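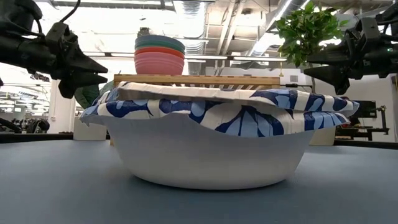
Home › Tips › Running a school fundraising table

Counting the coins after a school collection

Children are generous in small change. Our collection for the partner school in Plelcombe came in at 3250 one year and 4000 the next, and I would guess most of it had spent time in a coat pocket with a raisin.

Empty the jars onto an old towel. Coins on a bare kitchen table roll, and they roll under the stove.

Sticky ones go in warm water with a drop of dish soap. Swish, rinse, spread them out to dry overnight. Skip the vinegar. Stavros Konstantinidis tried it on the Dolstead jar and the whole hallway smelled of pickles until August.

Sort into muffin tins, one cup per coin. Foreign coins get a cup too, along with buttons, tokens and the occasional tooth.

Stack in tens, then have a second person count the stacks without hearing your number. If you disagree, count again before anyone makes coffee.

Jam labels come off the jars with cooking oil and baking soda, left on for half an hour. Tape residue takes longer and a worse mood.

Write each class total on masking tape and stick it to the bag, never to the lid. Lids wander. We once had 3 bags and five lids, all of them very clearly marked.

Call the bank before you go. Ours wants the coins bagged by type and prefers that you come after two, when the line is shorter and there are fewer people behind you to sigh.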